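Clearing out the sideboard before winter

The owner of Esfahani, a small housewares resale shop, spends most weekends in other people's dining rooms. Families call when a parent moves or a house gets sold, and the first thing they want emptied is usually the sideboard.

"It's where everything ends up," the owner said. "Candles, batteries, the good napkins, chargers for phones they threw out years ago. I took 200 pieces of flatware out of one in June."

The work starts with the drawers. Each one is pulled out, emptied onto a sheet and wiped before anything goes back. The doors come second.

"People want to do the cupboards first because they're bigger. I tell them to do the drawers. You find the keys and the paperwork there."

Painted fronts with grooves take longer to clean than flat ones. The owner uses a soft brush and dish soap and lets the panel dry with the door open. Scuffs get a second pass, and some stay.

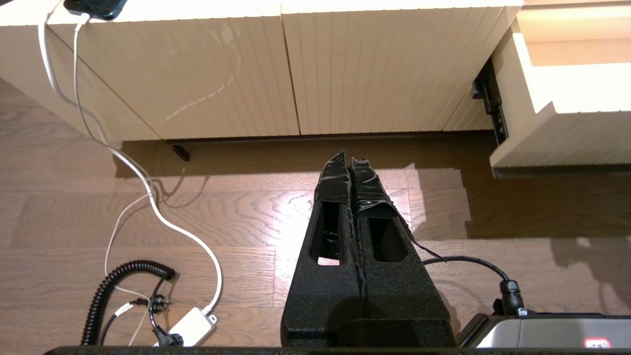
A cream-white sideboard with grooved fronts and one drawer open.

The shop handled almost 318 pieces of furniture last year. Most were sold within the month, many to buyers from Bromemel. The owner keeps one sideboard at home and admits that its top drawer needs work.

"Rubber bands, mostly," the owner said. "And a tape measure I bought twice."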